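4.2 What goes where: sorting mixed cutlery into open trays

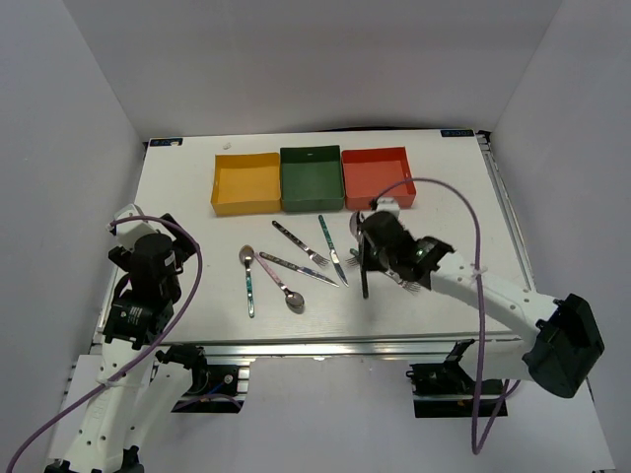 Figure 3. Mixed cutlery in front of the yellow-orange, green and red trays.

I should admit up front that I got into cutlery because of my own kitchen drawer, which has been a mess since I moved in. So when the Wasomero study needed a household task that everyone knows and hardly anyone thinks about, I pushed pretty hard for this one (and won, after a long March of arguing over sock folding).

The trays are as plain as we could get them: square, shallow, open on top, with no dividers and no labels. That matters a lot for what I want to say here. A store-bought drawer insert tells you where the forks go by its shape, and ours tells you nothing at all. You have three colors and a pile of knives, forks and spoons, and you have to settle on a rule yourself — or be given one.

The rule we used for everything in this section is sorting by kind, so one tray per type of utensil. Handle color is supposed to be ignored, and we picked the cutlery to make that a little annoying. Look at the two knives in Figure 3: one has a dark patterned handle with light studs, the other a teal-green one, and they belong together. The fork lying between their handles has a black, studded handle, so if you go by handles you'd happily put it with the dark knife. Then there's the spoon with the green patterned handle, which sits in the same layout as a green tray. I love that spoon. It caused more disagreement in our notes than anything else we bought.

We scored 2,436 placements under this rule, leaving out the first 300, which we had used to settle the scoring sheet. A piece counted as sorted once it lay fully inside a tray wall to wall. Handles propped up on the rim were marked separately, and I'll come back to those in 4.4, where the Folard scoring handles them differently from ours.

Overlapping pieces were left the way they landed. I did try spacing them out early on, and it made the whole thing feel like setting a table, so I dropped it.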